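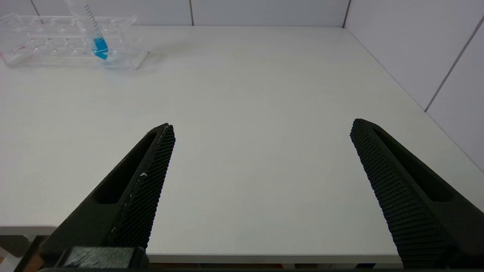

Faint smudges on a matte white tabletop?

Asked by Dede Amissah

I wipe my white table with dish soap and the same few faint smudges keep showing up. The walls behind it are white too, so my eye goes right to them! Any ideas?

2 answers

Elikem Kpodo
Baking soda paste, soft cloth, small circles. Rinse it twice - the residue dries chalky. Mine took two rounds back in April.

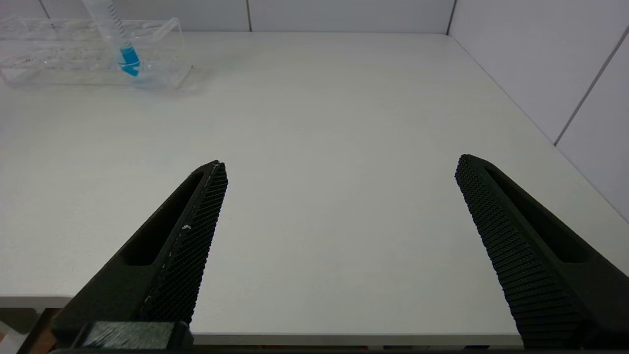
White tabletop, back right corner by the wall

Genalyn Evangelista
Same problem. Try a melamine sponge, but go easy or you'll get a shiny patch.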